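Suturing module, uni surgical robotics club — thread keeps dragging the needle round

Posted by harnstead_rob, 2019-09-05
Views: 3137

Doing the suturing challenge with our student club, two instruments, curved needle, black thread. Team of 4, none of us surgeons, all mechatronics. Knots are OK now. Problem is the next stitch — I grab the needle, line it up, and by the time I get to the edge of the groove its rotated in the jaws. Judges take marks off for every regrasp. Grip force? Or technique? Our script logs jaw angle but I dont know what to look for in it.

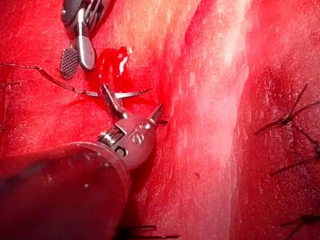

Already tried slowing the motion scaling right down, no diference. Comp is in February so theres time, but I'd like it sorted before we book the lab at Perron again.

Marlene Dhillon
Usually where you hold it. Go a bit past halfway back from the point, needle square to the jaws, not right out at the jaw tips. And leave slack in the thread before you drive — a taut tail will twist it every time. Use the second arm to hold the far side steady, then take the point as it comes through. Log wrist roll as well, jaw angle on its own won't show you much. I coached the Clallar team for 6 years and this was most of our practice time.

tobes_k
had same thing. more grip force didnt help, new pads did

darier_student
Shorter thread. We cut ours nearly in half, way less drag. Favourite fix so far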